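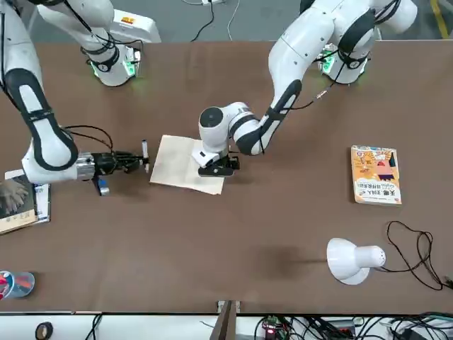 Two arms, one marker, brown table.

Forty laps gone and the radio was dead again. She banged the side of her helmet, which never helped, and took the hairpin at Prirkov one gear too high.

Pit board. Couldn't read it. Rain on the visor, then a tear-off that came away in two bits and left a strip flapping right across her eyes. Forty-one. Somebody had chalked something, a P and a number, could be three, could be eight.

The Matel was in front. Orange thing, fat rear tyres, driven by the man who had put her in the gravel in January and sent a fruit basket. She had eaten the fruit. Pears mostly.

Down the straight. Spray like a wall. Lift? No. Lift a bit. The engine coughed at the top end, a dry little cough, and the needle dropped 300 and came back. It had done that in the morning warm-up as well and the crew had stood round it with tea, looking.

"It'll last," her dad said. He said that about the van.

Forty-four. The Matel went wide at the chapel bend and she saw the gap and thought about the money. She always thought about the money, which was the trouble. A front wing was 3000 and they had one, the one on the car, glued at the left end. Fourth place paid the ferry home. Third paid the ferry and the Talpur people for the tyres. So she stayed put and hated it.

Forty-six. Hands gone cold. Somewhere on the hill the Carkero lot were waving a bedsheet with a name on it, not hers.

Forty-seven and the radio came back, all at once, very loud, halfway through a sentence.

"— told her that already, she's not listening."

"I am now," she said.

"Oh. Right. What's your fuel?"

"You tell me!"

Nothing. Crackle. Gone agian.

Forty-eight, then. The cough came out of the hairpin this time, longer, and the car sagged under her and then picked up. The Matel braked early. Old tyres or nerves. She had maybe a car's width on the inside, all of it puddle, and the kerb there was painted, slick as soap.

Lap 49 of 50. She tore the last strip off the visor with her teeth of her glove, sort of, the hard bit at the knuckle. Could see. Properly see, the whole wet road going down to the chapel and the orange car drifting out to the left of it, same as before.

Ferry was at nine. They could sleep in the van.

She left her foot where it was.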